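Quick one from the Dollthorpe bench — the new push planner is in. Drana 33 went out last night and it replaces the old waypoint script completely, so pull before you run anything. Cremilda has the logs, 2,042 simulated pushes, and she's still sorting thru them.
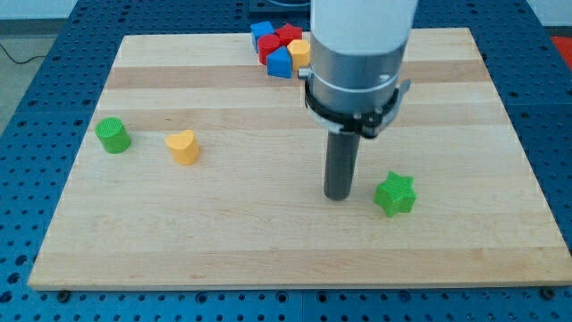

Software / Planning

Loose blocks are the easy case. Clusters still hurt: segmentation likes to merge neighbors when they touch, and then the planner picks a contact point on a shape that isnt there. Green star next to the rod, fine. Five jammed together at the back, not fine. Aparecida's fix splits the mask by color first — merged to the Nishad branch, needs a reviewer. Ticket 157 if you have time.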